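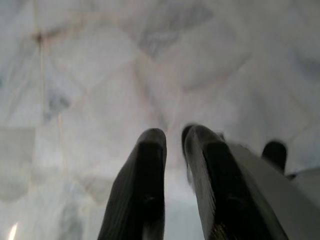
Filed under: Bench Talk, Grippers

I'll say it: stop buying fancier fingers! Mine have been on the arm since November and I've spent maybe 20 bucks on them, and my Allitine controller cost way more than it should have (298, ouch). Guess which one I still fiddle with every night around 11. Two plain dark fingers with a pad down the inside will do most of what a home builder wants. Put the money into the wrist, please.

Related
Umel wrist kit, one year on
Wiring a shared bench

Comments (2)

Mayuree Noiphan: Disagree, pads wear out fast!

Matúš Beneš: Which controller firmware?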